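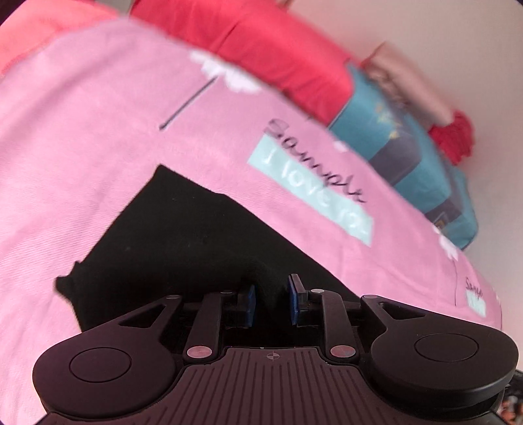

Plullberg in February is gray and a little muddy, and I'd go back tomorrow. I'd wanted to see the Widmer mill on one of its open days for years (I sew a lot of pajamas, don't judge me) and this time I finally booked before the slots were gone.

The train gets you as far as Gronirau, and then there's a bus that takes its sweet time. I got there a bit before 9 in the morning and there was already a line down the side of the building, mostly people with big empty tote bags. I had one too, so I fit right in!

They let you in by groups and you start in the knitting hall. Wow, the noise. They hand out foam earplugs at the door and I thought that was a bit much until I walked through. Our guide had to do most of her talking in the hallway afterward, and she was great — she'd run the big circular machines before she switched to tours and she clearly missed them. One of those machines carries 2,700 needles, and if a single one bends you get a line running down the whole roll. She showed us a length with exactly that problem and passed it back so we could all feel for it. I couldn't feel a thing. The woman next to me found it in two seconds.

The dye house was my favorite, even though it smells like a swimming pool and a wet dog had a meeting. You only get to look from a walkway. They check every batch against a swatch under three different lamps, and a color that looks perfect under one can go strangely green under the next. I've had that happen with thread so many times and always blamed my kitchen light.

Printing was shorter than I'd hoped. One line was stopped for cleaning, so we mostly heard about how a repeat gets planned and why a slanted word is such a pain to match across a seam. I took notes on that part, because I have ruined at least one nightshirt that way.

Then the remnant room, which opens at the end of the tour and turns perfectly polite people into seagulls. Everything goes by weight. I came home with 1,675 grams of jersey and one zipper I didn't need.

Lunch was at Rollport, the canteen across the yard. Get the potato soup, skip the coffee. The last bus back leaves at 5 and it was packed, so I rode all the way to Gronirau standing up with the tote between my feet — next time I'm bringing the backpack.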